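ok day 3 of moving my mom out of the Amdale apartment. 34 boxes. my back is gone

Hala Sleiman if you see this I have your casserole dish, come get it

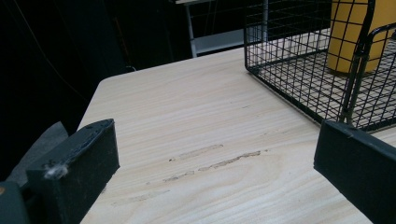
movers quoted us 3,055 which, no. so it's me and Alex and a borrowed van til Friday. pale wood table is coming with us, scuffs in the middle and all, mom won't hear a word about sanding it. fine by me one less job

anyone know if you can return tape?? bought way to much

elevator is out agian. fourth floor. goodnight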